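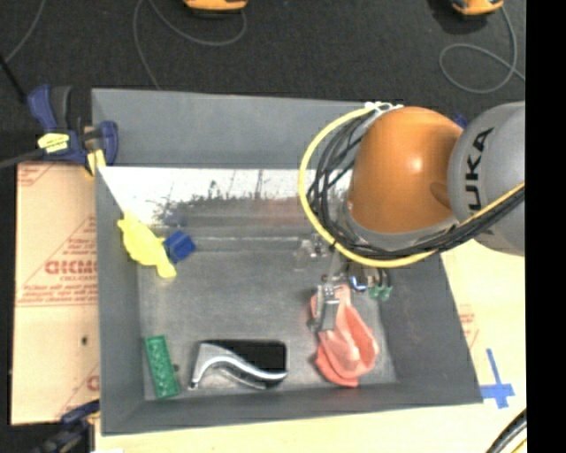
Telano Storage Bin, Large, Grey

The Telano large bin is a rectangular open container for sorting rooms, stock rooms and packing areas. It is supplied by Gemenby to institutions and trade customers and may be ordered singly or by the pallet.

The walls are tall and sloping, so that soft goods slide towards the floor of the bin and can be gathered from above. The broad inner faces are plain, without ribs or dividers, and may be wiped down with a damp cloth and mild soap. The floor of the bin will show scuffs and lighter marks with regular use. Such marks do not affect the service life of the product and are not covered by the guarantee.

The bin should stand on a level surface, such as boards or a bench, that supports the whole of the base. It must not be dragged when full. Sharp or hot items should not be placed in it.

Product details
Item number: 604
Colour: grey
Shape: rectangular, open top
Pallet quantity: 27
Guarantee: 2 years

Ordering
Single bins are sent from the Quintero depot. Pallet orders are sent from Gruseo and require a signed delivery note. Customers holding a Gemenby account may add the bin to a standing order at any time. Bins returned unused in their original wrapping will be credited in full, less the cost of carriage. Lids and label holders are listed separately under Telano Accessories.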